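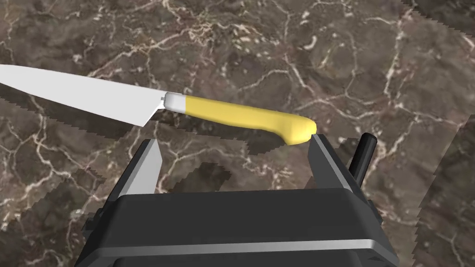

How to Sharpen a Kitchen Knife on a Whetstone

By Tekle Negash

A kitchen knife needs a proper sharpening a few times a year if you cook most nights. A honing rod will keep the edge straight between sessions, but it won't bring back an edge that has worn round. For that you need a stone. The first try usually takes half an hour. After that it goes faster.

What you need

A two-sided whetstone, 1000 grit on one side and 3000 on the other
A stone holder or a damp dish towel
A bowl of water
A dry cloth
A sheet of printer paper for testing

If the blade has chips you can feel with a fingernail, you will also want a coarser stone, in the 400 range. Ceramic knives and serrated bread knives need different tools and aren't covered on this page.

Step 1: Soak the stone

Check the instructions that came with it. Most basic water stones go in the bowl until the bubbles stop, and that can take 12 minutes. Some stones are "splash and go" and should never be soaked. A few drops on the surface is enough for those.

Step 2: Set up

Fold the damp towel flat on the counter and put the stone on it, 1000 side up, with the short end facing you. Push on the stone with your palm. If it slides, wring out the towel and fold it again.

Step 3: Find the angle

Lay the blade flat on the stone with the edge facing you, then raise the spine. Western knives are usually ground at 15 to 20 degrees a side. Two quarters stacked under the spine of a narrow blade gets you close, but a wide chef's knife needs more lift. You can also color the edge with a marker and take one light stroke. Marker left along the very edge means you are too low. Marker left only higher up means you are too high.

Step 4: Work the first side

Put two fingertips on the flat of the blade, near the edge but not over it. Push away with light pressure, ease off, and pull back. Start at the heel and move toward the tip a little at a time. Lift the handle slightly as you reach the curve. Add water when the surface looks dry, and leave the gray slurry where it is.

Keep going until you feel a burr along the whole opposite side. Check by dragging your thumb from the spine out past the edge, never along it.

Step 5: Switch sides

Turn the knife over and repeat until the burr moves back to the first side.

Step 6: Polish

Flip the stone to 3000. Use less pressure and alternate sides every few strokes.

Step 7: Test and clean up

Wash the knife and wipe it dry. Hold the paper by one corner and slice down from the top. Where it snags, go back to the stone for that section only. Rinse the stone and let it air dry on its side, away from the oven.

Last updated 24th February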